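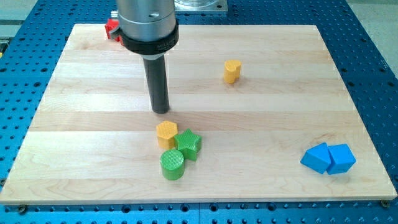 Puesto 25, tablero con las piezas de colores encima.

Lista de revisión de mesas y tableros -- taller Sallico
Fecha: 2018-11-21

Bueno, otra vuelta con la lista. Marco OK, REPASAR o PENDIENTE y al lado dejo mis comentarios, que ya sé que me enrollo.

1. Tablero plano y sin alabeo: OK
Le pasé la regla en los dos sentidos y no baila nada. Es madera encolada por tablas, así que miré las juntas una a una con la uña.

2. Nudos y vetas oscuras: OK
Son cosa de la madera, no manchas. Lo apunto porque en la revisión anterior alguien las puso como suciedad ¡y me tuvo frotando un buen rato!

3. Canto delantero: REPASAR
Con la mano noté un punto áspero. Lija fina y listo, no hace falta desmontar.

4. Tornillos de las esquinas de delante: OK
Apretados a mano con la llave corta. Por favor, no uséis la larga, que luego no hay quien los saque.

5. Mesa azul, agujeros limpios: REPASAR
Los de los márgenes acumulan polvillo de lijar. Aspirador primero y brocha después (al revés solo lo metes más adentro, lo tengo comprobado).

6. Piezas de colores: OK
Sin astillas ni bordes levantados. Las limpié con un paño húmedo y el jabón Kiani, que huele de maravilla. Al acabar el turno se recogen en su caja -- si se quedan por el tablero, alguna acaba en el suelo y es un resbalón seguro.

7. Suelo alrededor de la mesa: OK
Barrido, sin cables cruzando el paso. Dejé 70 centímetros libres por el lado del pasillo.

8. Etiqueta de inventario: PENDIENTE
La hoja de Grirkari dice 3,248 y la pegatina ya casi no se lee. He pedido otra a Sinbridge, a ver si llega antes de que acabe noviembre.

Para la próxima: traer lija de 2,000 y bolsas para el aspirador, que queda una.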